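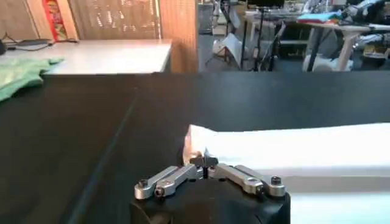
Laundry & Clothing Care

White tees going yellow at the collar - what am I doing wrong?

skunolby42
I wash all my white T-shirts together on hot with a big scoop of powder and a glug of bleach, and the collars still come out yellow. I moved to Pondale in September and the water here is pretty hard, so maybe it's that? I own more than 9 of these shirts and I'd rather not buy them all over again. My dryer is an old Avell that runs hot, if that matters.
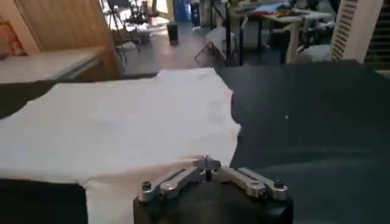 2 replies

kao_97
Skip the bleach! On sweat and deodorant marks it can make the yellow worse - I ruined a whole drawer of undershirts that way before my aunt set me straight. Soak them overnight in warm water with oxygen bleach (the powder kind), then wash as usual and hang them up. Don't put them in the dryer till the stain is gone, heat sets it.

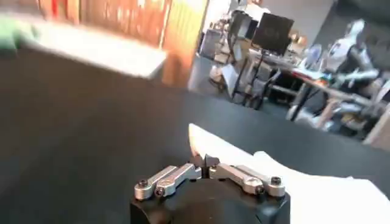

Oh, and use less detergent than you think. I was using double what the box said and my shirts felt kind of waxy.

pondale_275
Same water here, I just put washing soda in. Works ok. Or buy gray shirts lol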